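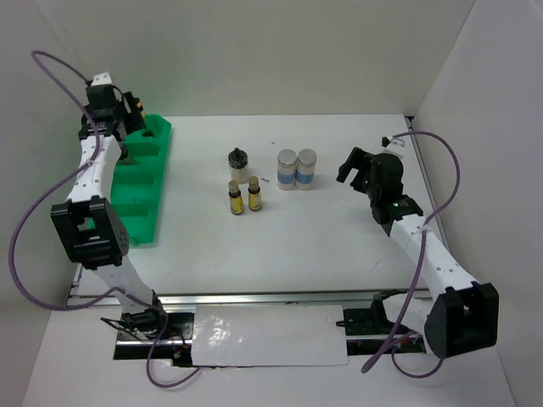 I've started sorting the small bottles at last. They used to live in a shoebox under the sink, and every time I wanted one I had to lift out the lot.

The green tray is from Henberg and cost me 252 crowns. It's long and narrow, with raised ridges across it that make a row of compartments. I'd looked at a Brito one with lids, but it was too wide for my shelf.

The little dark bottles go in the tray. Anything taller, or with a pointed top, stays out and will stand behind it. Shahnaz says I should put labels on the ridges. I might, if the pen takes on that surface.

I still have the second shelf to do. Most of what's up there was bought in February and I don't remember what half of it is for.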